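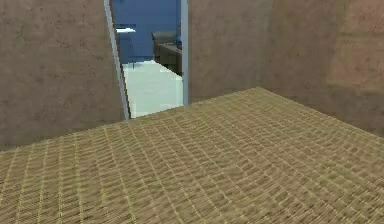
From: Leonora Lagman
To: Saengthong weaving list
Sent: Tuesday, 21:18
Subject: Re: [weaving] Soaking rush before a floor mat

Güven Sönmez wrote:
> I've got 289 stems cut and dried from last summer and want to
> start the hall mat. Do I soak the lot overnight, or do them as I
> go? Last time mine went slimy by the second evening.

Oh, lovely, a hall mat! Please don't soak the lot. I do 30 stems at a time, a quick dunk in the bath and then rolled up in an old wet towel until they bend without cracking (mine usually want three hours, thick ones more). Anything left over at the end of the day gets spread out to dry, and you can damp it again once. Twice and it goes that nasty brown and smells of pond.

I'm on my third mat now, plain check weave, 90 cm wide, and I love it more every time. Squeeze each stem flat from the thin end as you pick it up, the air and water come out with a great squeak! Pack the rows tighter than you think you need, they shrink back as they dry and mine had gaps I could put a finger through.

Do you have the Brakora twine for the edges or are you plaiting your own?

Leonora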